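Breakfast club moves to the Lovcombe Rooms

From the residents' newsletter, June 5, 2022

The Saturday-style breakfast we used to hold in the old Gradberg canteen has a new home. The canteen lease ended in May and the landlord has other plans for the building, so the breakfast club has taken the ground floor of the Lovcombe Rooms on MacDonald Street. The first breakfast there went ahead last month and we now have the room for the rest of the year.

Most of what you knew about the old club stays the same. Doors open at 8am and we stop serving at half past ten. You pay what you can into the tin by the door. Tea and coffee are on the side table and you help yourself. There is toast, porridge, eggs and whatever fruit the market stall lets us have at a good price. Children are welcome and there is a box of toys in the corner, though it lost a few pieces in the move and we would be glad of replacements.

The main change is the kitchen. Gradberg had a full range and an extractor that could be heard from the car park. Lovcombe has a sink, a fridge and a good number of sockets, and the lease does not allow gas. All the cooking is now done on small electric appliances. It is slower, and people at the back of the queue did notice, but the food comes out well and there is a lot less scrubbing at the end. 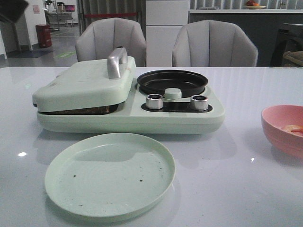 Do I need to book a place at the new venue?

Booking is only needed for groups of more than six, because the tables at Lovcombe are smaller than the old ones and we have to push them together beforehand. Anyone else can turn up on the day. If you want to bring a group, leave a note in the post box inside the front door by the evening before.

Getting there is simple enough. The 15 bus stops outside the post office, and from there it is a short walk down MacDonald Street, past the dry cleaner's. The entrance is at the side of the building, under the green awning, and not through the big front doors, which belong to the dance school upstairs. A few people went up there by mistake last month and were very kindly brought back down. There is a ramp at the side entrance and an accessible toilet on the same floor. Parking is limited to the bays opposite, and those have a limit of 2 hours.

Money next. The move cost more than we had planned for. We had to pay a deposit on the room, buy crockery to replace what belonged to Gradberg, and have our appliances safety tested before the landlord would sign. A grant of £2,000 from the Iko neighbourhood fund covered most of it and the rest came out of the tin savings. The full accounts are pinned up beside the coat hooks for anyone who would like to read them. We have not raised the suggested amount for a breakfast, which is still £3, and we hope to keep it there until at least the winter.

The menu is still being worked out. Porridge has gone from being a side dish to the thing most people ask for, partly because it can be kept going all morning – the slow cooker holds enough for two full sittings. Eggs are harder. We can only fry a few at a time, so for now they are done to order and you may be asked to wait. 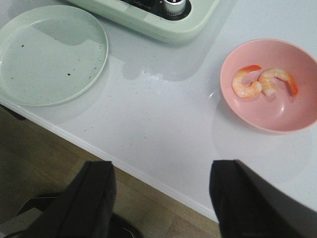
Several people have asked for something other than the usual breakfast food, and we are happy to try things if somebody will take charge of cooking them. Savoury rice was suggested, and so was a plate of cold things for those who come in late. Please tell us about allergies before you order. We keep the nut-free bread in its own bin with its own knife, and we will go on doing that.

We also need more hands. The hardest slot to fill is the first one, setting out chairs and filling the urn before the doors open. The last one, washing up and mopping, is easier to fill but takes longer. You do not need a food hygiene certificate to set out chairs or wash up. If you would like to cook, we will pay for the short online course, which can be done at home in an afternoon.

Keabetswe Coetzee is keeping the rota this year. She is at the table nearest the kitchen hatch until closing, or you can leave your name and number in the post box. If you have signed up and cannot make it, please let her know as early as you can.
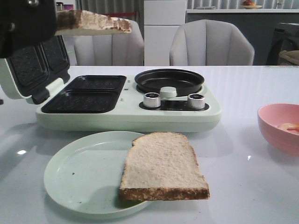 Bread and a breakfast machine with a sandwich maker and frying pan.

Lost property from the canteen has come with us. There are 2 umbrellas, a child's blue cardigan, a pair of reading glasses in a brown case and a casserole lid. They are on the shelf above the coats and will go to the charity shop at the end of the month if they are not claimed.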